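Okay so I have spent my whole lunch break thinking about a whiteboard and I need to put it somewhere, so you're all getting a thread. Buckle up. It's about tables, small whiteboards and one yellow bone. Jul 19, 2010

Background for new followers: we work standing up around a big white table at the Opoku building, in the bay with the gray walls on three sides. Everything gets put on that table. Everything gets left on that table. My quest since February has been to have it clear by the end of every day.

And I love this table!! I know how that sounds. It's a flat white rectangle. But when there's next to nothing on it your brain goes quiet, and you can lay out a whole plan without moving a single mug.

The rule I settled on is two things out, max. Any two. If a third thing lands on the table, something else has to go back on the shelf before you walk off. It's such a dumb little rule and it has done more for me than any storage bin I ever bought (and I bought a lot of bins).

Right now my two things are the little whiteboard with the blue edge and the foam bone. That's the lineup. I'm really happy with the lineup.

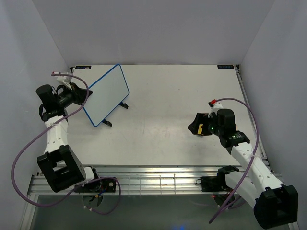
The whiteboard first, because I could go on about it all day. It stands up on its own little black feet, so you don't have to lean it on anything, and you can turn it any way you like. I like mine at an angle. Straight on feels like school.

I also like it blank! People hand me a marker like I forgot. A blank board first thing in the morning is the best part of the morning. You get to decide what the day is before the day does.

What I do: one line on the board when I get in. One. Then it gets wiped before I go home, even if the thing on it didn't get done. If it mattered I'll remember it tomorrow, and if I don't remember it, well, there's my answer.

Before this I had the giant wall kind at the Rinia office. Over 51 sticky notes on it at one point (I counted when I peeled them off, it was a very long afternoon). Some of those notes were older than my shoes. I do not miss it one bit.

The small one holds about as much as I can get done, so I've stopped lying to myself in four colors. Highly recommend being limited by your own whiteboard.

OK the table itself. It's scuffed. Smudges, pale streaks, little scratches all over the place. I used to go after those like it was my job, and I've made peace with most of them.

Things I tried on the scuffs, so you can skip a few steps: dish soap and warm water did the most for the least effort. Baking soda paste got a couple of the gray smudges. A melamine sponge works great but go gently, mine left a dull patch on an old desk and I still think about it.

Real scratches are scratches. No cleaner is going to fill them in. I spent a whole evening finding that out so please enjoy your evening instead.

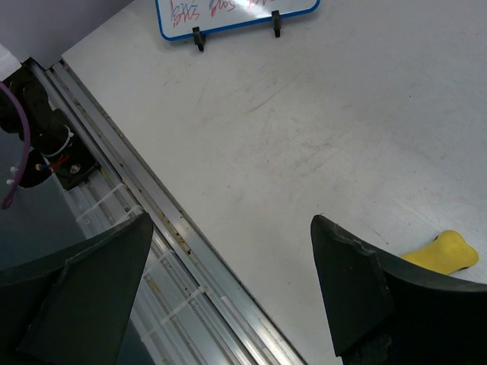
Anyway! Grooves. If there's any kind of rail or channel along the side of your table, that's where all the crumbs and grit go to live. You wipe the top, feel great about yourself, and the grooves are just sitting there full of specks.

A dry paintbrush is the thing for this. Cheap one, stiff bristles, about as wide as your thumb. Brush along the groove toward one end and catch it all in a folded piece of paper. Don't go in with a wet rag first, you'll make paste. Ask me how I know.

Same goes for the gap underneath if you've got cables strapped down in there. Brush only, go easy, leave the ties alone. I am very pro cable tie, by the way. A neat row of white ties makes me happier than it should.

Now the bone!! I've had three messages about the bone already and I only mentioned it once, yesterday.

It's a yellow foam dog-bone shape. Knobby ends, skinny middle. It is very, very yellow. I picked it out of the giveaway box at the Funodis swap, where there must have been 3000 little odds and ends, and I walked straight to it like we'd planned to meet.

No, I don't have a dog. It's for squeezing on phone calls and for tossing from hand to hand when I'm stuck on something. It makes zero noise when you drop it. I cannot say that about the golf ball I had before.

The color turns out to be super handy too. On a white table you can find it from across the room, so I've started using it as my "not finished yet" marker. Bone is out, I'm still working. Bone is on the shelf, I'm done, go home.

My friends over at Ronotach went for a version of this with a red mug and they tell me it works fine, except somebody keeps drinking out of it. Get a bone.

So that's the setup. One table, one board, one bone, and a paintbrush in the drawer. If you've got your own two things, please tell me what they are, I want to hear every single one.

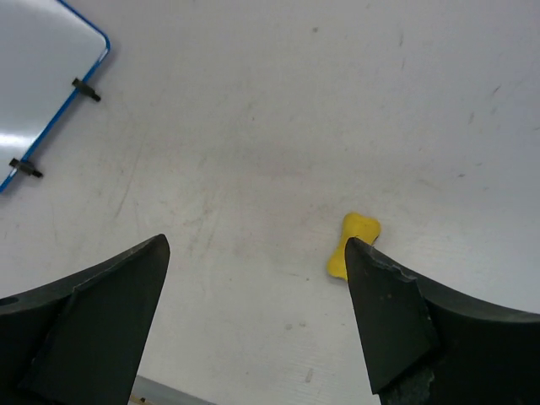
Two things would never work at my place, I've got kids doing homework at the same table, but I'm stealing the one-line whiteboard tonight. Does the board tip over if you lean on it while you write?

Good question! I hold the top with my other hand when I write, just out of habit. With kids I'd lay it flat for the writing part and stand it up after. And let them pick the one line sometimes, I bet you get some great ones.

Also yes, homework can count as one thing. I'm not a monster. A whole stack of homework is one thing if it's in a stack.

Going to go wipe the board now. Back tomorrow with shelf opinions, of which I have plenty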